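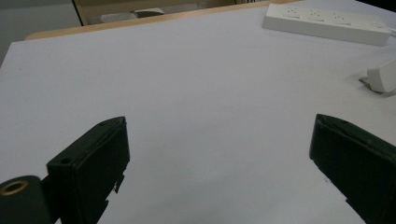
I have been meaning to write something in favour of the long phone call, and as I've had two of them already this week (one with my aunt, one with Birutė Kütt, who I hadn't spoken to properly since August) I suppose I had better get on with it.

When I was growing up in Humport the telephone sat in the hall, on a shelf too narrow for it, and you stood up to talk. It was draughty. My mother could still go on for an hour, winding the cord round her wrist and telling my aunt what was in the oven, and we learned to walk round her on our way to the stairs. I thought it was the dullest thing a grown woman could do with an evening. I'm sorry about that now, Mum.

Somewhere along the way I stopped ringing people. I sent messages instead, and very handy they are too, I'm not going to pretend I'd like to arrange a lift to Wollow by post. But a message has to be about something. You sit there with your thumb over the screen thinking, well, have I got any news? And if you haven't, you don't send it, and then it's been 2 years and you feel you need a really good reason — a wedding, or an operation — before you can get in touch at all.

A phone call doesn't ask for news. Birutė and I spent the first 30 minutes on whether you can freeze leeks (she says yes, I remain doubtful) and it was only after that, when we'd both gone a bit quiet and I could hear her filling the kettle, that she told me how she'd been since her father died. I don't believe she would have typed it. I'm not sure I'd have known what to type back.

My friend Saulius Hunt disagrees with me on all this. He says a ringing phone is somebody barging into your kitchen, and that a letter is the kinder thing because the other person can open it when they like. He does write lovely letters, I'll give him that, and I have 35 of them in a biscuit tin. All the same, I rang him last night to argue the point and he stayed on until his supper was cold.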